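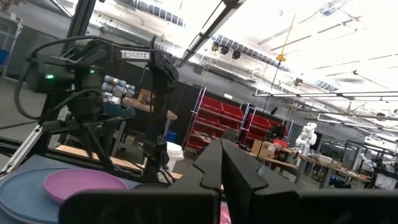 Sepehr Rostami was 10 when his family moved to Giltudlow, and he started at the bakery there the summer he finished school. He runs it now, with two staff and an oven he bought second-hand in February.

"The old one wouldn't hold its heat," he says. "I was turning the loaves every 8 minutes. You can't serve a customer and do that."

He bakes 80 loaves a day, mostly a plain white and a dark rye. The rye flour comes from a mill at Alell. He tried a cheaper one last year and went back – the dough was too sticky to shape and people noticed the colour.

Flatbread was his mother's idea. She still makes the first batch on market days, and he says hers are thinner than his.

Rent is the hard part. The shop next door has closed and he has been asked whether he wants the extra space. "I'd like tables," he says. "But then I'd need someone to wipe them."

He gets up at 2. Asked when he sleeps, he says after lunch, if the phone is off.

The bakery is open until the bread runs out.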